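Lakow Hanging Signs and Aisle Markers

Double sided hanging signs for shops, showrooms, waiting areas, canteens, anywhere with a ceiling and people underneath it looking lost. Printed to order. Supplied with hanging kit unless you tell us you don't want one.

Overview

The Lakow range is our standard hanging sign. Lightweight board, printed both faces, holes already punched along the top edge. You hang it, it stays up, you change it when the season changes. Same artwork both sides or different each side, same price, just tell us at the order stage and not after proof please.

Good for: aisle numbers, department names, sale announcements, till points, click and collect desks, returns, fitting rooms, toilets, way out. Also used a lot by garden centres and farm shops who move their stock about every few weeks and don't want to pay for fixed signs each time.

Not for outdoors. See the Lurkley range for outdoors. People do hang these under canopies and it's fine for a while but the board will bow in damp air and we won't replace it.

Shapes

4 standard shapes:

Long panel. The one most people want. Wide and shallow, reads well from the far end of an aisle.
Square. Good over a counter or a table of offers.
Circle. Comes with a single centre hole as well as the pair, so it can turn or stay put, your choice.
Arrow. Cut to shape, left or right. If you print both sides remember the arrow points the other way from behind. We get this one wrong in artwork sent to us more than any other thing so check it, then check it again.

Custom shapes can be done. Needs a cut line in the file on its own layer. Slower, costs more, ask for a price.

Materials

3 board weights. Light, standard, heavy.

Light is for short promotions, a fortnight or a month. Cheap, easy to carry up a ladder, will swing if you've got air con blowing on it.

Standard is the default, if you don't pick one this is what you'll get. Holds flat on the long panel up to the middle size.

Heavy for the largest panels and for anything staying up all year. Takes the wider hanging bar. Don't use the stick-on ceiling hooks with heavy board, use the clip type.

All three take matt or gloss. Matt is better under strip lights, gloss glares and from some angles you can't read the thing at all. Gloss looks nicer in photos. Most shops go matt and so would we.

Hanging kit

In the pack: clear line, two hooks, two ceiling clips for a suspended grid ceiling, a pair of crimps. Enough line for a normal shop ceiling. For high ceilings (warehouse, barn, old church hall type of place) order the long drop kit, its on the accessories page, same hooks and a lot more line.

Solid ceiling? Clips won't work. You want the screw eyes, sold seperately. Use the right plug for your ceiling.

Magnet hooks for steel beams also available. Light and standard board only.

Fitting

Lay the sign face down on something clean and flat before you put the line through. Grit under the board will mark the print, matt especially. Wipe the surface first, then the board.

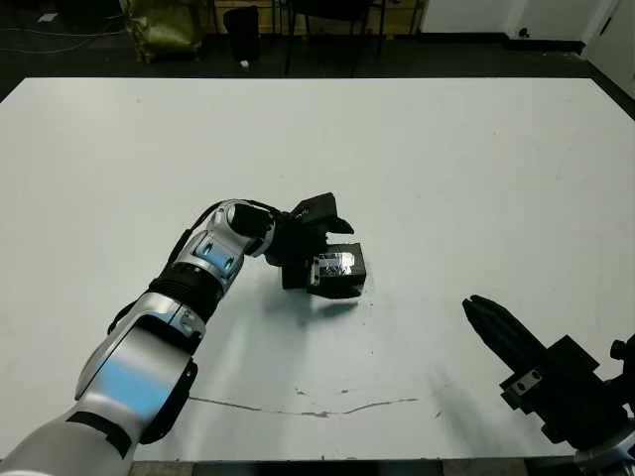
Lakow Signs & Display Catalogue, page 101

Thread both holes, crimp, trim. Leave the two lines a bit long until it's up, then level it from the floor with someone else looking. Then trim properly. Doing it from the top of the ladder on your own takes three times as long and it ends up crooked.

Keep signs clear of sprinkler heads, smoke detectors, emergency lighting and exit signs. If you're not sure what clearance you need ask your landlord or whoever looks after fire safety for the building before you order, as it may change the size you go for.

Height: low enough to read, high enough that a tall person with a child on their shoulders doesn't get it in the face. Trolleys with tall loads too. Walk the aisle with the biggest thing that goes down it.

Artwork

Send a PDF. Fonts outlined, images embedded, bleed on all sides. Keep wording away from the top edge where the holes go, the template shows the safe area. Templates for every shape are under Downloads.

No artwork? Use the Nundico online designer, it's free with any order. Pick a shape, type your words, choose colours, upload a logo. It does a decent job of plain signs. It does not do gradients well, known issue, being looked at.

Or send us a sketch and the wording and we'll set it up for you. There's a set-up charge per design, shown in the basket. One round of changes included. Further rounds are charged.

Tips on wording. Short. One or two words for an aisle, a few more over a counter. Big letters, strong contrast, dark on light or light on dark. Yellow on white can't be read by anyone. Lower case with a capital at the start reads quicker than all capitals at distance. Leave space round the words, it's tempting to fill the board and it makes it worse. Phone numbers on hanging signs are mostly wasted, customers are already in the shop.

If you're doing a full set of aisle markers keep the number in the same corner on every one. Sounds obvious.

Colours

Printed full colour as standard. Brand colours matched as near as the process allows, give us the reference in the order notes. Fluorescents and metallics can't be done on this range. Tamura range has a metallic option, longer lead time, minimum quantity applies.

Screen colours will look brighter than print. If the shade really matters order a sample first. One sample board per customer, you pay the postage only.

Ordering and lead times

Standard shapes go out in 4 working days from proof approval. From approval, not from order. If the proof sits in your inbox the clock hasn't started. Check junk folders.

Custom shapes 19 working days. Yes it's a long time, the cutting goes out to another site and comes back.

March is busy, garden centres and spring sales all at once, so get those in early. Same again before Christmas.

Minimum order is one sign. Price per sign drops as the quantity goes up, the price table updates when you change the number in the box. Different designs in the same shape, size and board weight count together towards the price break.

Delivery

Flat packed, corner protectors on. Largest panels go on a pallet or by our own van depending where you are. Somebody needs to be in to sign. Open the box and check before you bin the packaging, damage has to be reported with a photo within 3 working days of delivery or the courier won't accept it and then neither can we.

Orders approved before noon count as that day. After noon, next working day.

Collection from the trade counter also possible, choose Collect at checkout and wait for the ready email before setting off.

Care and storage

Dry cloth or slightly damp one. No sprays, no alcohol wipes on matt. Dust the top edge now and then as it does build up and it shows from a mezzanine or stairs.

Store flat, face to face with a sheet of paper between. Don't lean them against a wall over summer, they take on a curve and won't come back. Leave the line on or take it off, doesn't matter, but if you leave it on tape it down or you'll spend a morning untangling it.

Questions we get

Can I reuse the hooks and clips? Yes. Crimps no, order spares.

Can I write on them? Not really. There is a wipe-clean face option on the square and long panel, tick the box. Use proper dry wipe pens and don't leave it for months.

Will it turn round on its own? Two lines, no. One line, yes, that's the point of it on the circle.

Can they go in a window? Yes, though strong sun will fade the side facing out. Swap it round halfway through the promotion.

Can I get one side blank? Yes. Same price, sorry.

Do you fit them? No. We supply only.

Can they be recycled? Light and standard board go in with cardboard once the hooks and line are off. Heavy board, check with your waste collector.

Do you do matching floor, shelf or wall signs? Shelf edge strips and wall panels, yes, can be printed to match from the same artwork. Mention the hanging sign order number and we'll pull the file across.

Returns

Printed to order so we can't take them back for change of mind or for spelling you approved on the proof. Read the proof. Get someone who hasn't seen it before to read it aswell. If we've printed it wrong or cut it wrong, we'll reprint, no argument.

Unprinted accessories can be returned unopened.

Related products

Lurkley outdoor hanging boards
Tamura metallic panels
Long drop hanging kit
Screw eyes and plugs
Magnet hooks
Spare crimps and clear line
Shelf edge strips
Wipe-clean pens

Trade accounts: apply through the Accounts page, terms on application. Prices shown exclude VAT.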